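Chapter 7
Mixed Household Goods: Sorting, Grouping and Packing

After working through this chapter you should be able to:
assign a mixed lot to handling groups before any carton is opened;
choose a packing order for framed items, hinged items and long-handled items;
complete a lot sheet that a second packer can follow without asking questions.

7.1 The mixed lot

Chapters 5 and 6 dealt with uniform lots: books, plates, folded linens. A uniform lot has one dominant risk, and one method of packing will serve for all of it. A mixed lot has several. Objects of different weight, outline and surface arrive on the same table and must leave it in a small number of cartons. In the Mikbridge survey of short-distance moves, 1,336 lot sheets were examined, and 215 recorded damage to at least one item. Damage was most often entered against framed pieces, followed by objects with projecting hardware such as handles, hooks and latches.

The term "handling group" is used throughout this chapter for a set of objects that can be lifted, wrapped and set down by the same method. Handling groups do not follow the rooms of a house. A child's toy and a toolbox may belong to one group if both have a top handle and doors that can swing open. Two pictures of equal size may belong to different groups if only one is glazed.

Sorting is done on a flat, light-colored surface on which small detached parts are easy to find. Tall or boxy objects go to the back. Flat and framed objects are kept toward the front, where they can be picked up by the border without reaching over anything else. Sports equipment with a long handle is laid flat, and nothing is left resting on its strings. A framed picture should be gripped at the edge of the frame and never by the face of the painting.
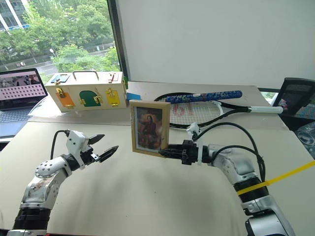 Rangi Goodwin objects that sorting by handling group separates things the owner expects to find together, and that an owner who opens a carton at Trasdale looking for a racket does not care how it was lifted. The objection is a fair one. It is met at the labeling stage (Section 7.4), where each carton carries both a group code and the name of the destination room.

7.2 Order of packing

Boxes with doors are closed first. Every latch is fastened and checked by hand, and a carrying handle that folds is folded down. Framed items are wrapped next and packed on edge. Rackets and similar items are packed last, along the long side of the carton, with the head padded. No carton in a mixed lot should be filled beyond 70 percent of its rated weight.

Table 7.1 lists the 3 handling groups used in the Molefe exercises, with the wrap and carton type for each.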